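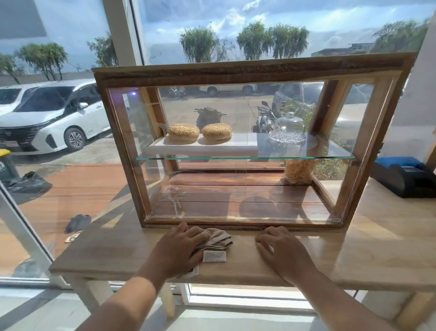 The counter display case at our Marino shop, with sesame buns on the glass shelf and a cloth at the front edge.

Automation in the shops: questions from staff

Updated December 8, 2025

In May we started to use automatic ordering and a baking planner in the Marino shop, and now the Gradow shop will follow. Mahsa Rahimi collected the questions that colleagues asked at the meetings and on the paper in the staff room. The answers are from her and from Gaetano Costa, who is responsible for the bakery. If your question is missing, please write it to Mahsa.

What exactly is automated?

Three things. The Putenov planner decides how many buns, rolls and loaves are baked for each shop. The ordering of flour, seeds, bags and labels is sent to the supplier without a phone call. In the bakery, the Brusis line divides and rounds the dough. Everything after the oven is still done by hand — filling the cases, serving, packing and cleaning.

Will somebody lose their job?

No contract is ended on account of the new system. Two early shifts at the dividing table were removed in May, and both colleagues moved to the oven and the shop. One of them has the same hours as before. The other asked for fewer hours and got them. We cannot promise what will be in five years, but any change in the number of positions must be announced to you 90 days before.

Why is the display case not automated too?

We looked at a closed cabinet that counts the products and gives them out through a small door. Gaetano was against it, and after the visit to the seller most of us agreed with him. Customers like to look at the buns and point, and they often change their mind when they talk with you. The glass case stays, and so does the cloth.

Does the planner know what is in the case right now?

It knows what was delivered and what was sold at the register. It does not see inside the case. If a bun falls on the floor or is given away to taste, you have to enter it under "Other", or the planner believes that it is still there. This is the most common mistake at the moment. In the first month we had 201 corrections in Marino, nearly all from this reason.

Who is right when the planner and I do not agree?

You are. Every shop lead can change the plan until 16:00 on the day before. You do not have to write a reason, but a short note helps, for example "school trip tomorrow" or "street closed". The planner cannot know such things. Nobody will be asked to explain a change later, even if the change was wrong.

I used to make the order by phone. What do I do with this time?

The order took up to 50 minutes on some days. This time is now yours for the shop, and we prefer that it goes to the customers and to the cleaning of the glass and the counter, which was often left for the evening. Please do not use it to shorten your break cover. The number of people per shift stays the same.

Does the system measure how fast I work?

No. The register stores the sale and the hour, and the planner receives only the product and the quantity. Your name is not sent. There is no camera connected to the planner. If this would ever change, it has to be agreed with the staff first, in writing.

What happens when the internet is down?

Bake and sell by the last printed plan. It hangs in the folder next to the oven and is printed each evening. Sales are stored in the register and are sent later. Orders to the supplier you make by phone, as before, so please keep the list of numbers.

Is there a training, and is it paid?

Yes, two mornings, both counted as working time. The first is about the planner and the corrections. The second is in the bakery at the Brusis line, also for colleagues who work only in the shop — many asked to see it. Colleagues from Gradow can choose their dates with Mahsa.

Can I say that I do not like it?

Of course. Some colleagues miss the old way, when the first person in the morning decided everything by feeling. Gaetano misses it also a little. Tell us what is worse than before, with the day and the product if you remember them, and we will look if the setting can be changed.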